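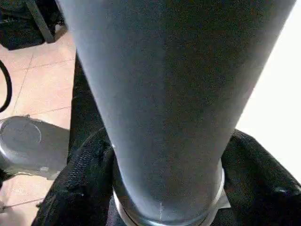
Slate grey above, a bright metal collar below.

The quiet return of the slow evening meal

There is a street in Finham where, at a quarter to six on a January evening, you can tell what everybody is having for tea simply by walking along it with your scarf down. Onions at the first gate. Something with cumin a little further on. At the corner house, where they keep the kitchen window open in all weathers, it is nearly always soup.

I have been walking along it for years, mostly to catch the 47 bus, and I would swear the smells have changed. There used to be more of what I think of as hurried smells, the grill pan and the oven chip, and I say that with great affection, having been raised on both. Now there are long smells, the sort that must have started after lunch. Beans. Bones. A ham, once, that nearly made me miss the bus altogether.

When I asked readers of this magazine to write in about their slow suppers, I expected a handful of letters and perhaps a complaint about the price of shin. What came was 235 letters, several of them running to 4 sides, and one with a splash of gravy across the signature that I have decided to take as a compliment.

A good many were about bean dishes. A reader whose family came over from Poland wrote about the bigos her grandmother made, which went on the stove one day and was not thought fit for company until the third. She makes hers with cabbage from Wieczorek, the little grocer behind the station, where they sell it from the barrel and will ask you, quite sternly, what you mean to do with it. Another swore by a dried plum or two in the pot, dropped in at the last hour and fished out before the children noticed.

Then there were the bread people, who are a breed apart (and I mean that kindly, being halfway to joining them). One couple bake on alternate weekends and have named their starter Odo, after a cat they once had who was also hard to get moving in cold weather. They feed him rye in the winter and plain white from Easter onwards, and when they go away he goes to the neighbours with a page of instructions – more, they admit, than they ever left for the cat.

What struck me, reading through the pile over a fortnight of wet evenings, was how little of it was about the food. People wrote about the windows steaming up. They wrote about doing the crossword at the kitchen table with half an ear on the lid, or a teenager who drifts down at seven to ask how long and somehow stays to talk.

I had my own go, of course. I tried a lamb and barley stew from an old community cookbook I picked up at the Stivau café's book swap, its pages stuck together at the puddings. It asked for 2 hours and I gave it nearer three, having fallen asleep in the chair with the radio on. The barley had drunk up most of the broth and the carrots had given in completely. We ate it with spoons, out of the deep bowls, and had the rest on toast the next day.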